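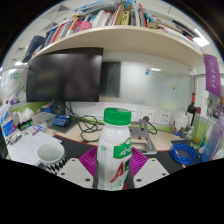 **By the Home & Work columnist, Rellside Monthly**
April 21, 2025

I have a theory that you can learn more about a person from their desk at four in the afternoon than from an hour of conversation over dinner. The morning desk is a liar. By four the drink has come out, the papers have slid sideways, something crinkly has been opened and left next to something else crinkly, and you're looking at how a person really gets through a day.

So for this issue I went looking at working desks (mine included, I'm not a coward), and I came away with a lot of affection for mess and a few opinions about where the drinks should go.

## The drink zone

Let's start with the liquids, because every desk has them and almost every desk has more than one. The pair I see again and again is the one up top: a mug and a bottle. The mug in this case is a good one, white with a black-and-white diamond pattern around the lower part, and it's empty. The bottle is white with a bright green screw cap, the kind of green you can find with your hand while your eyes are still on a spreadsheet.

I used to think having both was greedy. Now I think it's the smartest thing on the desk! A mug is for sitting back and a bottle is for leaning in. The mug wants a bit of ceremony, a walk to the kitchen, a chat by the kettle. The bottle has a lid, and a lid forgives you when you reach for the stapler without looking.

My own rule, after losing a keyboard to a mug of milky tea in January, is that anything without a lid lives on the side I don't write with. I'm right-handed, so open cups go left. I've kept to it ever since and the new keyboard is still alive, although I did knock a yogurt into a drawer, and the rule has nothing to say about yogurt.

## In praise of the black mat

I resisted desk mats for years. They seemed like something you bought when you'd run out of real things to buy. Then I was given a plain one from Stamari and within a week I was a terrible bore on the subject.

A black mat on a light wood-colored desk does one very useful thing — it draws a border. You know where the work goes. A thin line of red-orange along the edge, like the one on this desk, makes the border even plainer, and I find I really do respect it. Cups may visit the mat. Snacks may not. Papers are allowed on while I'm using them and then have to go back behind the line.

That's the idea, anyway. The papers on most desks I looked at had made their own arrangements. Here they're white sheets with faint handwriting on them, spread out past the mug, and I can't say a word against it because mine look the same. I once tried a tray system from Lolteck, three levels, very handsome. The top level filled up in a day. The other two held a scarf and some batteries until I gave the whole thing away.

What does work for me is a single clip. All the loose handwritten sheets go under it at the end of the day, in no order whatsoever. It takes no time, it asks nothing of me, and in the morning I have one thing to move in place of a drift.

## The far-left country

Every desk has a region where small things go to live. On this one it's the left side, beyond the papers, and I'm very fond of it. There's a translucent plastic box, a shiny blue packet, a round blue container over by the base of the monitor, a crumpled clump of something white with a green packet under it, and a little purple-and-white packet that has wandered toward the papers. Then a tangle of small white and dark items which I'm not going to try to sort out for you, because everybody has that tangle and nobody else can read it.

I've had three goes at getting rid of my own far-left country, and here's what I can report. Clearing it completely lasts two days. Putting it all in a drawer means you own two tangles by the end of the month, one in the drawer and one on top. The thing that stuck was a see-through box with no lid. Because you can see in, you remember you own lip balm, and you stop buying more of it.

The good see-through boxes from Bianchini have a lip at the front that's just low enough to drop things over without looking. That sounds like nothing, but I think it's the whole secret. If putting a thing away takes two hands, I won't do it, and I don't believe you will either.

Packets are another matter. A packet with something still in it can stay. A packet with nothing in it is a wrapper, and I go around once before I shut down and pick up the wrappers. My record for a single day is not something I'll be printing in this magazine.

## The dark screen

I do like a desk when the monitor is off. A big black screen like this one takes up half the view, and with nothing on it you start noticing everything else, the cup, the handwriting, the bits of blue.

I've started switching mine off for the last five minutes before I go home and doing my small tidy then. Wrappers in the bin, papers under the clip, mug to the kitchen. With the screen on I'd answer one more email, and then one more after that, and the mug would spend the night where it was (we've all met that mug in the morning).

The bottle I leave out. It has its lid on, it's standing up straight, and it's the first thing I'll reach for tomorrow.

*Next month: kitchen drawers, and why mine won't close.*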